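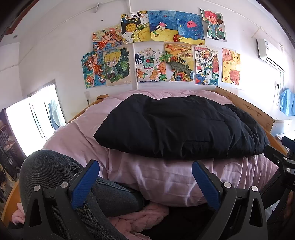
Pourquoi la pince perd-elle un textile épais alors que le contrôleur annonce toujours « prise OK » ?

Le plus souvent, le seuil de couple est atteint par la compression du rembourrage et les mors se croient en butée sur la pièce. Comparer l'ouverture mesurée à l'ouverture attendue avant de toucher au couple.

garby_m
Même symptôme chez moi. Pince parallèle Prellorard, firmware 2194, garnitures caoutchouc. Sur du coton simple, aucun défaut. Sur du matelassé, lâcher au levage 7 fois sur 85 cycles, sans code d'erreur. Le journal indique un couple nominal jusqu'au bout.

Berkay Çınar
Quelle consigne de couple ? Et quelle temporisation entre fermeture et levage ?

garby_m
Consigne d'usine, 120 ms. Je n'ai rien modifié à part la vitesse d'approche.

Berkay Çınar
Trop court. L'air s'échappe du rembourrage après la fermeture, l'effort retombe et le contrôleur ne relit pas le couple. Passez à 400 ms et activez la relecture avant levage.

vestby
Pas d'accord. J'ai allongé la temporisation sur deux postes, aucun effet. Chez moi c'était l'axe d'un mors : environ 11 centièmes de jeu, le mors s'ouvrait en biais sous charge. À contrôler pince hors tension, à la main.

Berkay Çınar
Un jeu d'axe donnerait aussi des pertes sur le coton simple. Il n'y en a pas.

vestby
Pas forcément. La masse n'est pas la même et le bras de levier non plus.

Grímur Kárason
Point de sécurité, quelle que soit la cause : la 2194 referme automatiquement après une perte de prise. Si quelqu'un dégage le tissu à ce moment-là, il a les doigts entre les mors. J'ai pris un pincement en mars, sans gravité. Désactiver la reprise automatique et couper l'alimentation avant toute intervention.

garby_m
Reprise désactivée. Temporisation à 400 ms : encore deux lâchers sur la série suivante. Jeu mesuré sur le mors gauche, axe commandé. Je reposte après remplacement.

Sujets récents
Garnitures qui se décollent à chaud
Étalonnage de l'ouverture après changement de mors
Projet Du : export des journaux de couple

Dernière mise à jour : samedi 30 mars 2024

Ce site utilise des cookies pour mesurer son audience. Accepter | Refuser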